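Flanard Track Notes — README

Print this page | E-mail this page

Flanard Track Notes is a set of plain text walking and canyoning notes for the Gruvirley ranges, with the source files for the printed guidebook of the same name. The second edition went to the printer in November. This file covers what is in the folder, how the notes are laid out, and what to do if you find a mistake.

What you get

- notes/ — one text file per route, 103 in all
- tracks/ — GPX files, named to match the notes
- book/ — the chapter files, in the order they are printed
- closures.txt — current closures and permit rules
- changes.txt — what is different from the first edition

The printed book runs to 200 pages and leaves out the GPX files. Otherwise the wording is the same, apart from a few cuts made to fit a route on facing pages.

Layout of a route file

Every file starts with the same header lines: name, area, grade, distance in kilometres, time, longest abseil in metres, rope needed, and month last walked. A blank value means the line does not apply. A question mark means we have not checked it ourselves and would like to hear from someone who has.

After the header comes the approach, then the route, then the way out. Left and right are always given facing downstream in canyons and facing the direction of travel everywhere else. The first edition mixed these up in 9 places. They are listed in changes.txt, and if you own the old book it is worth pencilling them in, the McKinnon Creek exit above all.

Grades

Walks are graded 1 to 5. Canyons use the usual vertical and aquatic grades, as in v3a2. Grades assume normal summer water. McKinnon Creek goes up a full aquatic grade after rain and can stay that way for days, so look at the gauge at Verport before leaving town.

Times are for a party of four who know what they are doing. Larger parties should add an hour for each long abseil.

Known gaps

Two canyons on the northern side are missing at the request of the landholder. Please don't send them in. The tracks for the western plateau were recorded under heavy tree cover and wander up to 40 metres off the true line in the gullies. Follow the notes there and leave the GPX for the open ridges.

Anchor details go out of date faster than anything else. Treat every sling as suspect and carry spare tape.

Printed copies

The book is sold by post and at the outdoor shop in Verport. Postal orders go out once a week. Some of the early copies had the fold-out map bound in upside down — the map itself is correct, and we will swap the book if it bothers you. 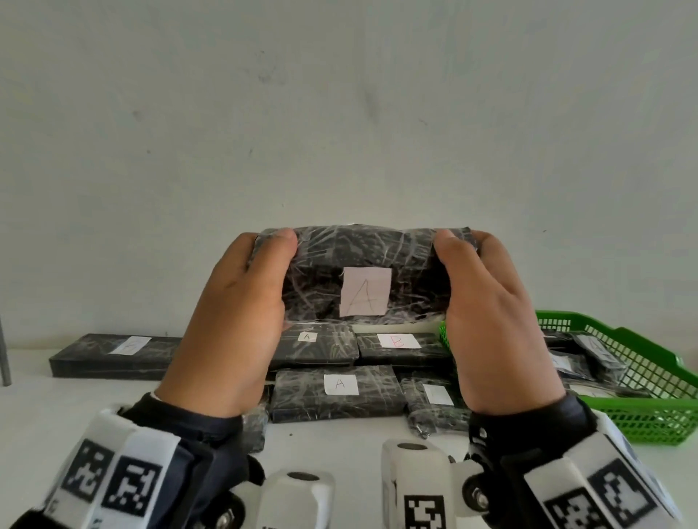 Clear-wrapped package, label A.

Sending corrections

Put the route name in the subject line and say which month you were there. One correction per message is easiest to deal with. Photos of anchors are welcome, but tell us which abseil they belong to, counting from the top. We answer everything in the end, though it can be slow going in canyon season.

If you edit the files directly, keep lines under 80 characters and leave the header order alone. The script that builds the book reads it by position and will put your distance in the grade column without any warning.

Using the notes

Copy them, print them, take them with you. Clubs may reprint single routes in newsletters as long as the month last walked stays attached. Please ask before putting the whole set on another site, as old copies of closures.txt have already caused trouble at the Gruvirley gate.

2 comments | 9 shares

Contact | © Flanard Track Notes | Back to top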